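The Word for Rain

I'd been living in Laldale for four months before I found out I was engaged.

I should back up. I moved there in November for a job at the ferry office, and I spoke none of the language. Zero. I could say "thank you," and even that came out wrong, like I was thanking a goat. But I had Orken on my phone, and Orken was supposed to handle 211 languages, including the one they spoke on the hill streets where I'd rented my room. You held the phone up, you talked, it thought about it for a second, and then a very calm woman said your sentence back in Gilonari. I loved that calm woman. I trusted her with my groceries, my haircut and my rent.

And people were so nice! That's what threw me. I'd go down to the bakery at seven in the morning and say, "Two rolls and a coffee, please," and the calm woman would say her piece, and everybody in line would turn around and smile at me like I'd just sung to them. The baker gave me a third roll. Sometimes he put his hand on his heart. I figured Laldale was just that kind of town.

I talked to my landlady the same way. She was eighty or so, tiny, with a voice like a gate, and every evening we'd sit on the back steps with the phone between us on an upturned bucket. She told me about her sister, and the flood, and a boat called the Ruawai that her father had half owned. I told her about my mom's lasagna. It was slow going. You'd say a thing, wait, watch the other person's face, wait again. But I got used to that rhythm, and I think I listened better than I ever had in English – there was nothing to do in the gaps except look at somebody.

She fixed things on those steps while we talked. Zippers, lamps, other people's junk.
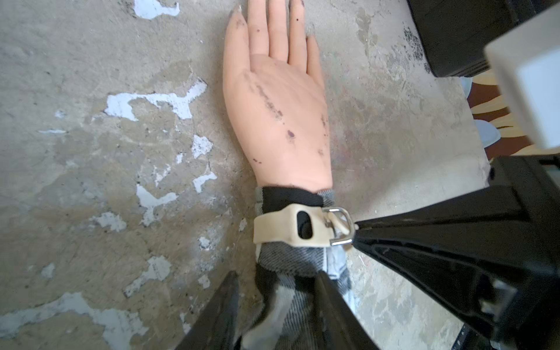 A hand, a sleeve and an old concrete floor.

Anyway, the engagement. One night in March her nephew came by. He drove a truck up and down the coast and he had pretty good English, the first I'd heard out loud in weeks. We all sat down to soup. I held up my phone and said, "This is great, can I have some more?" and the calm woman translated, and the nephew put down his spoon.

"Do you know what that says?" he asked me.

"It says can I have some more."

"It says," and here he had to stop and wipe his eyes, "it says, 'This is a greatness. Will you bear me a further one?'"

I laughed. Then I looked at my landlady, who was already ladling, perfectly straight-faced.

So we went through it, he and I, with the soup going cold. He had me say everything I usually said. The rolls and coffee came out as a kind of blessing on twins. When I paid the rent I was telling her, "I give you the house money of my heart." And on my second day there, when I'd asked if the room was still available and said I'd love to stay long term, I had apparently asked if she herself was still available, and promised to remain until the ground took me.

"What did she say?" I asked.

He asked her. She shrugged and said something short.

"She said yes," he told me. "She says you seemed clean."

It came out that the app had been trained on whatever written Gilonari there was to find, and there wasn't much. A hymnal. Some wedding songs. One fat book of 152 court speeches from back when there was a court. No one had ever written down how you ask for a roll, so the calm woman did the best she could with what she'd read. The whole town knew it too. They'd been passing my sentences around for months. The barber had one taped to his mirror.

I was mortified, of course. I lay awake that night going over every single thing I'd said to anybody (the dentist, oh no, the dentist). In the morning I left the phone in a drawer and went down to the steps with a notebook, and I pointed at the sky, which was pouring.

She said a word. I said it back. She winced, said it again, and tapped her throat to show me where it was supposed to come from.

It took me most of that morning to get it. The next day I got "bucket," and the day after that "stairs" and a word that's either "lamp" or "idiot," depending on how long you hold the middle. By summer I could buy my own rolls. The baker was polite about it, but I could tell he missed the twins, and he quit giving me the extra one.

She still calls me her fiancé when company comes over. I know the word now, so I correct her, and she tells me my accent is terrible and hands me the ladle.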